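Search this book
Go
Contents Index Notes

Chapter 3
The Table and the Bin

Kaja Grīnberga and Tharindu Matubbar
September

Ask people what they would hand over to a machine and they seldom say anything grand. They say the dishes, the floor, the crumbs. The question for this chapter is whether a machine can take these jobs on yet, in an ordinary room, without a person standing by to put things right. Our answer is mostly no, and we want to show why the word "mostly" needs such careful handling.

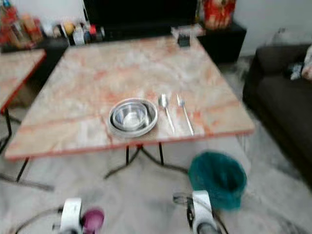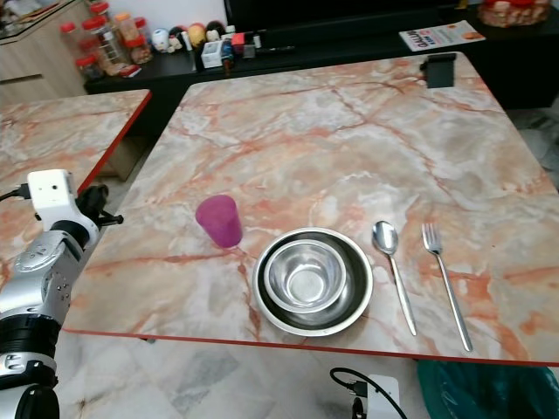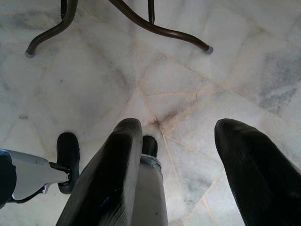
Clearing a table sounds like one job. Try writing it down for somebody who has never done it and it soon falls apart into a great many. Is the bowl finished with? Does the small one come out of the big one first, or do they travel together? A fork lying flat on a hard, shiny top gives fingers very little to get under, and the same fingers must then cope with a thin plastic cup that gives way when squeezed. A child of six makes these choices while talking about something else.

Makers tend to answer with a number. In a sales talk for the Burkum arm, which one of us sat through, the claim was 64 household tasks. When Aba Amegashie went through the list for her students, "pick up spoon" and "put down spoon" were entered as separate tasks. That is fair enough as engineering. As a promise to a tired parent on a Monday evening it is close to useless – the parent wants the table cleared, and half a cleared table is still a job to do.

We should be just as hard on speed. Nikura's early trial took 16 minutes to move one place setting from table to sink. Dzintra Strazds, who ran it, argued that slowness doesn't matter if the owner is out of the house. She may be right. But an owner who is out can't pick up what gets dropped, and the trial notes record a person stepping in again and again. Those helping hands rarely reach the brochure.

Floors are a different case, and here the sceptic has to give some ground. A machine that sweeps has to cover an area, and a missed patch can be caught on the next pass. Nothing similar holds for a glass. Keep this difference in mind as you read: some chores forgive a mistake and some don't, and the machines sold so far do nearly all their good work among the first sort.

Section 3.1 starts with grip, and with the Szilágyi tests on cutlery. Have a fork and a flat plate to hand before you begin.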